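## Table rules – questions we get a lot

**Do the paper labels really have to stay put all session?**
Yes, please! The labels are how we know where a cup started and where it was meant to go, so if one lifts at a corner, stop the run and press it flat before you carry on. Marlina Purba keeps spare sheets for the Istotent sessions, and she's always glad to hand one over.

**How many people can be near the tables?**
Just 2 – one running the task, one with a hand near the stop button. Everyone else is very welcome to watch from the doorway.

**What about chargers and cables?**
Walk the floor before you start, and again after every 40 runs. It feels fussy, I know, but a cable underfoot is the thing we write up most often.

**Can I push the two tables together?**
We'd rather you left the gap as you find it. If you do need to move one, tell Emerson Nogueira first and write it in the log, with your initials next to it.

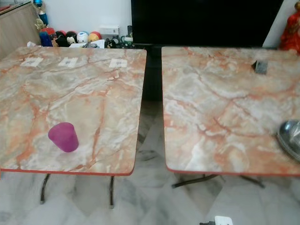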